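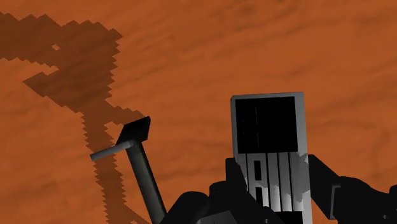
**Figura 1.** Sombra de borde dentado sobre una superficie de tono anaranjado. Imagen generada por ordenador.

## 3. La sombra como dato en el estudio de la luz doméstica

En la sección anterior hemos presentado los cuestionarios de Heditz y de Nullau. Ahora nos ocupamos de un problema más pequeño, pero que nos ha costado bastante trabajo: cómo hablan las personas de la sombra dentro de su propia casa. La literatura sobre iluminación residencial mide sobre todo la cantidad de luz. De la sombra se dice poco, y casi siempre como defecto.

Nuestro corpus reúne 93 entrevistas, realizadas en viviendas de las dos localidades. En 14 de ellas la persona entrevistada habló de la sombra antes de que se le preguntara. Pelupessy, que transcribió estas conversaciones, propuso separar dos usos de la palabra. En el primero, la sombra es un lugar («me siento en la sombra»); en el segundo es una figura que tiene contorno y que se mueve por la habitación durante el día. El segundo uso es menos frecuente en Nullau, donde las ventanas son estrechas y las calles no dejan entrar el sol directo hasta pasado el mediodía.

El contorno merece una observación aparte. Los entrevistados describen bordes «suaves» o «sucios», y una señora de Heditz habló de sombras «con dientes» cuando se refería a las hojas de una palmera delante de su cocina. La Figura 1 muestra un borde de este tipo, con puntas pequeñas y una abertura irregular por donde llega la luz. Hemos conservado el término «dentada» en la codificación, aunque Lüthi prefería «quebrada».
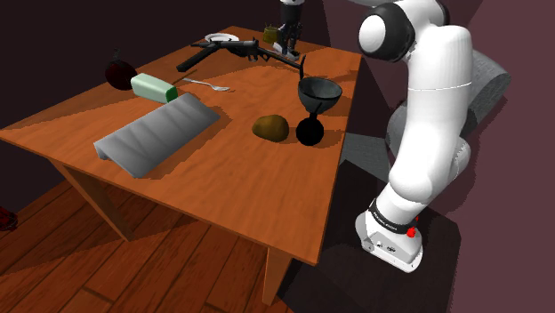 ### 3.1. La mesa y el momento del día

La mesa es el mueble más nombrado en las entrevistas. En el corpus aparece 381 veces, casi siempre unida a una actividad: comer, coser, hacer las cuentas, ayudar a los niños con los deberes. Es también el mueble que más se cambia de sitio por razones de luz. Una familia de Heditz la acerca a la ventana en octubre y la devuelve al centro en mayo, y el padre explicó esta costumbre como cosa heredada de su madre.

No hemos encontrado el mismo comportamiento con las camas ni con los armarios. Forsyth sugiere que el peso del mueble lo explica en parte — pero las mesas de Nullau son a menudo más pesadas que las camas, y se mueven igualmente. Dejamos esta cuestión abierta.
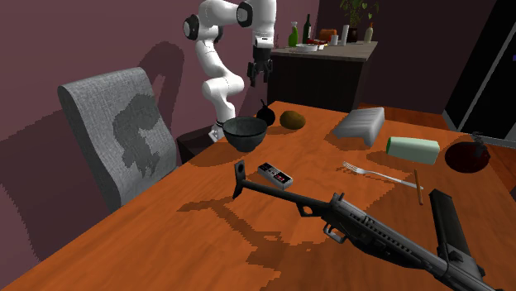 El asiento plantea una dificultad distinta para la codificación. Quien se sienta recibe la luz en el cuerpo y no solo en el objeto que mira, y por eso las respuestas mezclan calor, deslumbramiento y comodidad. MacAulay y Pringle codificaron por separado los 700 fragmentos donde se menciona una silla o un sillón, y sus desacuerdos se concentran en los casos en que la sombra toca solamente una parte del mueble. Una silla con la sombra en mitad del respaldo, como la tapizada en gris junto a la mesa de madera, fue clasificada por uno como «a la sombra» y por el otro como «al sol». Después de discutirlo hemos añadido la categoría «parcial», que en el protocolo de Yule no existía. Los fragmentos afectados fueron codificados otra vez con esta categoría, y los resultados de la sección 4 se refieren siempre a la segunda codificación.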